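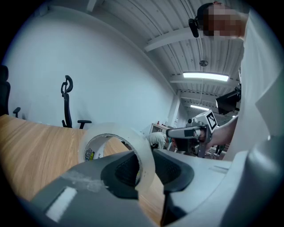 Why does a rye loaf go gummy in the middle even when the crust is dark?
The crumb was either cut too early or baked too short for its water content. Rye starch sets slowly and holds a lot of water, and crust colour says very little about the centre.

Friday, late. Third rye bake of April. Changed one thing this time, the hydration, down to 85 per cent. The last two were wetter and both had the sticky band along the bottom third.

Flour is the same as before, 80 per cent wholegrain rye and the rest strong white wheat. Starter fed last night with rye only and left on the shelf by the boiler. At seven this morning it had domed and the top was just beginning to crack, so I used it then. Salt at two per cent of the flour. No seeds. Seeds take up water and I wanted the result to mean something.

Mixed by hand in the big bowl, wet hands, no kneading. Total dough 1,572 g on the scale. It went into the long tin and filled it to a little over half, smoothed with the back of a wet spoon. The previous version slumped off the spoon; this one had to be pushed into the corners.

Proof took five hours, longer than planned. The kitchen was cool and I had the back door open for part of the morning. Pinholes appeared on the surface just after one. I gave it another quarter of an hour and then put it in, which may have been slightly too long, as the top came out flat.

Oven as hot as it goes for the first fifteen minutes, with a tray of water underneath, then tray out and temperature down for the rest. I took it from the tin for the final ten minutes and stood it directly on the rack. Sides firm, base firm, no whistling from the crust, so the inside was no longer giving off much steam. Probe in the centre read 98.

Gunvor Ekström says in her letter that she leaves hers in the tin throughout and wraps it in linen straight away. I tried the linen once in winter and the crust went leathery. She slices with a serrated knife dipped in hot water, and I shall copy that.

Engelbert telephoned at four about the spare tin. He thinks the wheat is a mistake and that I should go all rye and let the starter do the work. Possibly. His loaves are sourer than mine and he ferments warmer. I told him one variable at a time. He can have the tin on loan until I need two.

Loaf is now on the rack under a tea towel and stays there until tomorrow evening at least. The first loaf of the month was cut after three hours and the knife came out coated, so that one proves nothing about the recipe. The second had a full day and was still tacky, which does point to the water.

To do:
Write the bake time on the card, it is only in pencil on the flour bag.
More rye flour, the bag will not stretch to another full batch.
Starter back in the fridge, fed, lid loose.
If the band is gone, keep 85 and shorten the proof. If it is still there, lower oven and a longer bake before touching the water again.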